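3.2 Planning the work surface and parts budget

Complete this section before you send a purchase order to Zenthorpe. Lead time on the arm is 7 weeks; most other items ship within 22 days.

1. Measure the floor space for the cell. Allow clearance on all four sides of the pegboard base.

2. Decide how many base panels you need. Panels are sold singly and join edge to edge.

3. Choose a work board. A raised board costs more than a flat mat but can be swapped without moving the base.

4. List the test parts. Order a spare set – small blocks get lost.

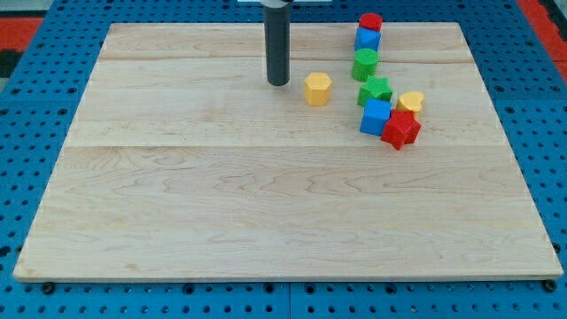
5. Add the end tool as a separate line. The Bimau arm is quoted without one, and the tool bracket has its own part number.

6. Set aside $300 for fasteners, feet and cable ties.

Note: Trimia boards are natural wood. Grain and color vary between boards, so order all boards for one site at the same time if your vision software relies on a uniform background.

CAUTION: Do not order the arm until the supply circuit has been checked. Returns are accepted for 28 days, unopened crates only.

7. Enter the totals in the planning sheet and go to section 3.3.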